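Pacers Wanted for the Nijs Trail Half and 26-Miler

Nijs Trail Runners is looking for pacers for our July races. The pay is a shirt, a breakfast burrito and the gratitude of strangers who will be too winded to express it.

We need people for both distances, and we need them to run evenly. Last summer our fastest group went through the first aid station so far ahead of schedule that the water was still in the truck. Flurina Imhof, our race director, has asked me to mention this without using names. Marwan knows who he is.

What you'd be doing

You carry a sign on a stick, you run at the speed written on the sign, and you talk when people want talk. On the Coltetti climb you walk. Everybody walks Coltetti, including the ones who tell you at the start that they don't.

Pacers come to 2 group runs before race day, on Saturday mornings, leaving from the Bikness trailhead at an hour we've stopped apologizing for. We also have an evening at the clubroom to go over the course map, hand out shirts and argue about gels. Couch seats go to whoever ran that morning.

Who we're after

You should be able to run your pace group's finish time with at least 5 minutes to spare on a bad day. You don't need to be fast. Our slowest group is the biggest one and has the best conversation, and it goes without a pacer every year because people are vain.

Road runners are welcome – you'll want different shoes. First-time pacers get paired with someone who has done it before.

What you get

Free entry to next year's race, the shirt, the burrito, and up to 11 dollars toward gas if you drive in from Nokix or farther. Keep the receipt. We have been lied to about gas.
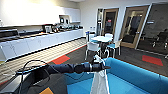
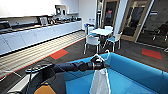
How to sign up

Write to Marwan Akl through the contact form on the club page by 13/12/2025. Tell him your distance, the pace you'd like to lead, a recent result and your shirt size. Give your real shirt size, please – we can't exchange them. Flurina will answer any questions about the course, and Marwan will answer the rest, probably too quickly.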